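Home Visits Notes Archive Contact

Brerdale open day, 21 June 2026

Got there late. Bus from Uladbridge went the long way round and then sat at the depot for 28 minutes with the doors open, so I missed the welcome and the first lot of tea. Writing this up the same evening before I forget the lot, so excuse the state of it.

Brerdale is the old lane of workers' houses behind the canal, seven of them opened up for the day. You get a paper map and a sticker. They'd had more than 400 through by lunchtime according to the girl on the gate, and it felt like it on the stairs at number 2. Did four houses out of the seven. Would have done five but the queue for the loom room wasn't moving.

Best bit by a long way was the house with the kitchen table. Nerys Vaughan was doing the talks there, she runs the household sessions for Ifans and was down for the day. The subject was laying and clearing a table, which sounds like nothing. I only went in to sit down. Stayed for nearly an hour.

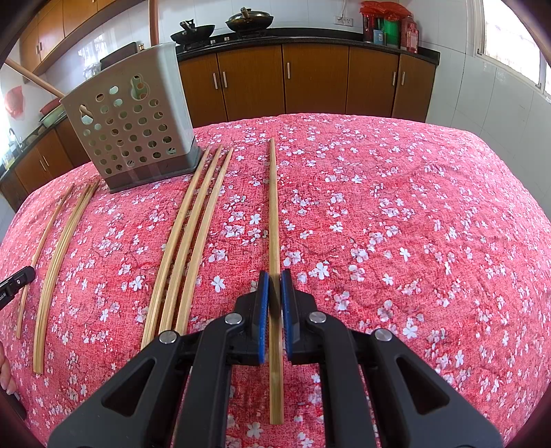

Nerys has a way of talking about small stuff without making it precious. Her line is that most kitchens have the same drawer of odd sticks and nobody sorts it from one year to the next. Tip it out, match it up, bin what's split, put back what you use. She said her gran did it every April with the windows open. A man behind me said his gran did it never.

Lovely cloth on the table too – pinky red, little white blossom all over it. I asked where it came from and got told the market, which narrows it down to nowhere. Would have one like it at home if I could find the thing.

Some notes I scribbled on the map, in no order:

– pair by length first, then by thickness. Bamboo ones bow with age, so pair bent with bent
– wash, then dry flat. Standing up in the pot comes after, never damp
– a holder with holes, so the air gets in
– no oil. Somebody asked about oil twice. No oil
– thick ends all facing the same way when you lay them out, makes matching much quicker

The kitchen is a proper kitchen and all, tiles and wooden cupboards and pans on the stove, so it didn't feel like a museum. No ropes. A couple of kids got under the table during the talk and were left to it.

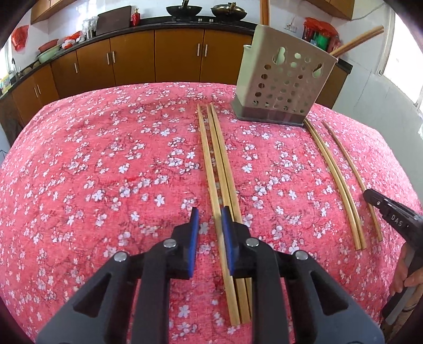
After that there was a bit of a discussion about how you set the places. Nerys lays hers straight up and down, points away from you. Obinna Effiong, who was helping on the day and does the catering for the Usevar hall, lays his across, near edge, and wasn't budging. They went back and forth on it very politely. Show of hands came out for Obinna, just. I voted for him mainly as he'd brought the buns.

He also told us the Usevar hall kitchen got through 2,301 pairs last year, mostly throwaway ones, and he wants to go over to washable. The trouble is the drying. Nowhere to put them. He was very taken with the perforated holder and kept going back to look at it, asked what it cost, nobody knew. It's the plain grey sort. I'd guess not a lot.

One grumble. The talk wasn't on the map. There's a number for the house and a little drawing of a teapot, and that's it, so half the people who came through thought it was the cafe and left again. A times list on the door would sort it. I put this on the feedback card and then left the card on the bus.

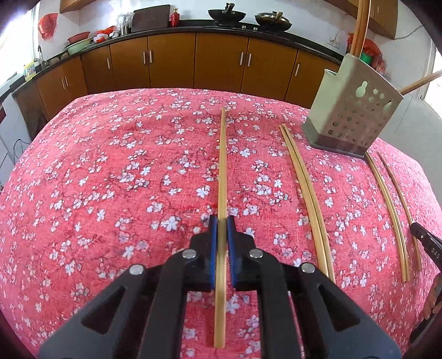 Rest of the afternoon, quickly. Number 5 is all wallpaper, worth it if you like wallpaper. The yard has a mangle you can turn, queue of adults. Number 6 was too hot and smelt of polish so I did a lap and came out. The tea is good and strong and the buns had gone by three. Toilets are over the bridge, not in the lane, worth knowing.

Went home and did my own drawer before I'd even got my shoes off. Eleven odd ones and a corn skewer. Kept the skewer.

Next one is meant to be in the spring, date not fixed. Get the early bus, teh later one is hopeless. Wear flat shoes for the cobbles and take change for the tea – they don't do cards.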